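Subject: Re: [path-robots] Bellis stopping on the tree section

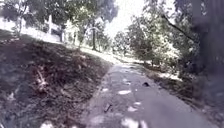
The short version is that Bellis is misreading sunlight as obstacles on the wooded stretch at Pollcombe, and on Thursday it also drove over something it should have stopped for. I think the two faults are linked. The pale patches on the asphalt, especially the big one nearest the camera, come through in the depth data as low solid shapes, while the small dark thing farther up on the right of center gets almost no score at all. I still don't know what that object is. Could be a stone, could be a clump of leaves. For our purposes it doesn't matter, as it stands out well enough that the detector should have picked it up.

Ifor Gethin wrote:
> Can somebody look at the Thursday log before I take Bellis out
> again? I had 12 stops on the tree section with nothing in front
> of it. The open section before that was fine, no stops at all.
>
> After the last one I cleared the stop from the handset and it
> went on, and then it ran the left front wheel over a piece of
> branch thick enough to tip the whole unit. It didn't go over
> but it was close, and it ended up with one wheel on the dirt. I
> hit the red button. No damage that I can find apart from a
> scrape on the skirt.
>
> I was walking next to it the whole time, so there was no danger
> to anyone, but I wouldn't want it doing that near a stroller.
>
> Also, is 245 still the right value for the exposure cap? That
> is what was on the unit when I picked it up.
>
> Ifor

To take the last question first: no, 245 is not right for that path. It was set for the parking lot, where the light is even. Under trees it lets the bright spots blow out completely, and once they are pure white the stereo matcher has nothing to work with inside them. It fills the hole from the edges, and the edges of a sun patch are sharp enough to look like the rim of something. That gives you a phantom box on the ground a few inches high. When the leaves move, the box moves too, and the tracker decides it is an animal.

The second half took me longer to find. When a stop is cleared by hand, the planner is supposed to ignore that one object and keep everything else. What it does in the current Iltach build is raise the height threshold for the whole lane for 2 minutes. I checked this on the bench with a block of scrap wood. Before clearing a stop, Bellis saw the block every time. After clearing one, it drove straight into it. So every time Ifor cleared a false stop, he was turning down the obstacle detection without being told. There is nothing on the handset to show it, and he did exactly what the operating sheet says to do.

I have filed this with the Vudatus people, who maintain the planner, and marked it as a safety fault. They have confirmed the behavior but have not given a date for the fix. I asked for two changes: the threshold must never move on a manual clear, and the handset must show a warning any time detection is running below normal.

Until we have a new build, please stick to the following.

Do not run Bellis on the tree section in sun. Overcast is OK, and so is the open section.

If it stops and you can't see a reason, do not clear the stop from the handset. Put it in manual, drive it past the spot, and restart the route from there. It is slow, but it leaves the threshold alone.

After 2 false stops on one run, end the run and save the log.

Keep one person within reach of the red button at all times. I know we had started letting people follow from behind on the longer runs. Please don't for now.

Small sticks are a separate question. The unit is meant to roll over thin ones, and I don't want to tighten that up so far that it stops for every twig after a windy night. The edge of the path on the bank side worries me more. The boundary is easy enough to see in the camera picture, but the planner lets the wheels get too close to it when it swings out around a phantom. I have widened the margin on that side in the route file and will load it onto the unit tomorrow morning.

Ifor, could you measure the branch if it is still there, and send me the thickness? I would also like the front camera recording from the last stop onward. The copy on the server ends just before the wheel goes up, and I suspect the logger shut down when you hit the button. If so, I'll need to file that one too.

Iestyn Maddocks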